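Skolell Social Club - hall check before the charter supper, Sep 4, 2026

Front doors: OK. Both open fully, and the new mat lies nice and flat.

Seating: OK for up to 55 guests, with a good wide aisle left clear.

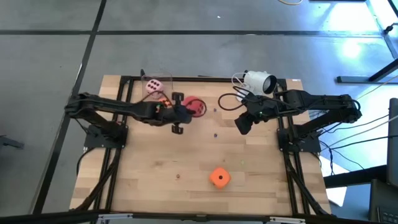

Light wooden tabletop, gray concrete floor.

Kitchen: the extinguisher tag runs out in March - please do call Strand in good time, they get so busy! 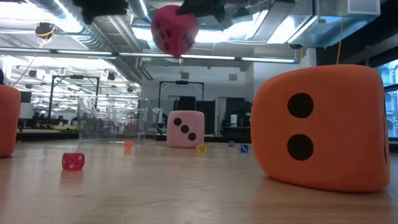 Orange die on the table, pink one above.

Stage steps: loose rail, to be fixed before the dancing.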